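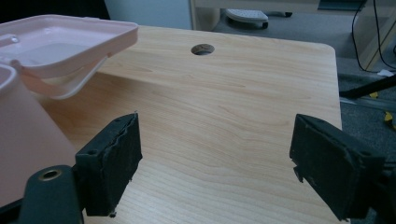 Tabletop with a light wood-grain surface and a round cable opening

Clean desk policy

A clean desk policy is a workplace rule that requires staff to clear their work surfaces of papers, personal items and portable equipment when they leave, usually at the end of the day and sometimes during shorter absences. The term also covers the looser custom of keeping a bare desk for its own sake. Supporters claim that the practice protects confidential information, makes cleaning easier and helps people think. The first claim is plausible and hard to measure, the second is mostly true, and the third rests on much weaker ground than its popularity suggests.

Terminology

"Clean desk", "clear desk" and "tidy desk" are often used as if they meant the same thing. In documents on information security, "clear desk" normally refers to papers and storage media, and is paired with "clear screen", which means locking a computer when walking away from it. "Clean desk" is the more common form in office handbooks and tends to take in coffee mugs, photographs and plants as well. Very few handbooks define either term closely, and disputes over enforcement often come down to whether a given object counts as work material.

The policy should not be confused with hot desking, in which no one has an assigned place. Hot desking requires a clear surface at the end of a shift for the simple reason that another person will sit there. Many organizations adopted both at once, and it is difficult to say which of the two produced the benefits later credited to them.

History

Popular accounts often trace the empty desk to the scientific management movement of the early twentieth century. The link is real but commonly overstated. Office manuals of that period did object to desks with many small compartments, where letters could be pushed out of sight, and recommended flat-topped models with few drawers. Their stated concern was delay. A manager who could see the papers could see the backlog. A desk covered with work in progress was acceptable under such a system, provided the piles moved.

The security argument came later and is usually connected with government offices and defense contractors, where classified papers had to be locked away at night. Private companies borrowed the idea, along with much of the wording. Whether the risk was comparable is another matter. A supplier's price list is not a military plan, and a good deal of the language carried over into commercial handbooks seems to have been kept because it sounded serious.

From the 1990s onward the practice spread along with open-plan offices, laptop computers and shared seating. Promotional writing from these years presents the change as a matter of culture. Floor space was expensive, and a desk that belongs to no one can be used by more than one person.

Typical provisions

Policies differ in length from a single line to several pages. Most require that printed documents be locked in a drawer or cabinet, that keys be removed, that whiteboards be wiped and that printouts be collected from the machine. Stricter versions limit the number of personal items or forbid food at the desk. Some specify what may stay out overnight, commonly a monitor, a keyboard and a telephone.

Enforcement is usually by evening inspection. Inspectors may leave a card on desks that fail, and repeated failures may be reported to a supervisor. In practice inspections are frequent in the first weeks and rare afterward. A policy that is checked once a year, shortly before an audit, is likely to be obeyed once a year.

Claimed benefits

Security

The case for the policy is strongest here. Papers left out can be read, copied or taken by visitors, contractors and other staff, and passwords written on notes are an obvious weakness. It does not follow that clearing desks prevents many actual losses. Organizations seldom know that a document has been read by the wrong person, so there is rarely a baseline to compare with. Figures quoted by sellers of locking cabinets and shredding services should be read with their source in mind.

There is also a question of where the papers go. If cabinets are too few or their locks are broken, staff move documents into bags and unlocked drawers. The desk then passes inspection while the documents are no safer than before.

Cleaning and maintenance

Cleaners can wipe an empty surface faster than a full one, and many are instructed not to move anything belonging to staff. A desk that is never cleared may therefore never be cleaned. This benefit is modest and well supported by ordinary experience. It does depend on the cleaning being done, and some employers have cut their cleaning contracts in the same year that they introduced the rule.

Concentration

The belief that a bare desk improves concentration is widespread. Laboratory work on visual attention does show that irrelevant objects in view can slow down certain search tasks. Extending this to a day of office work takes several steps that are usually skipped. The tasks are short, the clutter is not the person's own, and the person has no reason to want any of it. A pile of papers arranged by its owner may act as a reminder of what is unfinished, and its removal has a cost that such tests do not measure.

Other studies have reported that people in untidy rooms give more unusual answers on creativity tests. These findings are quoted by defenders of the messy desk as freely as the opposite ones are quoted by their opponents, and they deserve the same caution. Samples are often small, and the leap from a room arranged by a researcher to a working office is just as long.

The Flilell trial

One of the more frequently repeated claims comes from an internal trial at Flilell, an insurance claims processor. The company assigned 102 employees to two floors, one with a strict nightly clearing rule and one without. Its summary stated that the clear floor handled more files and that 70 percent of those working there felt "more in control" by the end of the trial.

The summary leaves out a good deal. The two floors did different kinds of work, and the clear floor had received new storage and new chairs in the same month. The survey was not anonymous. No figure was given for the other floor, so a reader cannot tell whether 70 percent was high, low or typical. The trial ended after one August, normally a quiet period for the company, and was not repeated. Despite this, the percentage continues to appear in training slides, generally without the name of the company attached.

A later survey by Mosoti, an office furniture dealer, gathered 632 responses and found strong support for clear desks among managers. Respondents were recruited from the dealer's own mailing list. Only 41 described themselves as working in shared seating, the group most affected by such rules, and their answers were not reported separately.

Effects on furniture

Clear desk rules have had some influence on design. Fixed drawers have given way to wheeled pedestals and banks of lockers. Cable openings set into the top, power rails and under-desk trays help to keep cords off the surface, though the cords themselves remain and are often simply moved to the floor. Pale, plain finishes are popular with buyers. Manufacturers attribute this to a wish for calm interiors. Price, stock and the habit of ordering whatever was ordered last time are less often mentioned.

Product ranges such as the Pirnen desk have been marketed as encouraging tidiness by providing no storage at all. It is doubtful that a desk can do this. Removing a drawer takes away a place to put things, and users of such desks commonly bring in boxes and trays of their own.

Criticism

Labor representatives have objected that the rules are applied unevenly, with private offices excused and open areas inspected. Others have pointed to the time lost in packing and unpacking, which is seldom counted as work. For people whose tasks spread across many paper documents, such as editors, surveyors and estimators, rebuilding a layout each morning can be a real burden. Employees with memory or attention difficulties may rely on items staying in view, and some policies allow exceptions on these grounds.

A further objection concerns personal belongings. Small possessions have been linked to a sense of attachment to the workplace, although this research shares many of the weaknesses noted above. The publishing firm Gomness dropped its limit on personal items after staff complaints but kept the requirement to lock away manuscripts. The firm described the result as a success. It had described the original rule in the same way.

Current use

As of July 1, 2018, clear desk requirements remain common in finance, health administration and government, where they are often tied to audits. Elsewhere their use is uneven. The shift of records from paper to computers has reduced the amount of material that a desk inspection can catch, and critics argue that the practice survives partly since it is visible and cheap to check. Supporters reply that paper has been declared finished many times before and that printers are still in daily use.

See also

Filing cabinet
Hot desking
Open-plan office
Paperless office
Scientific management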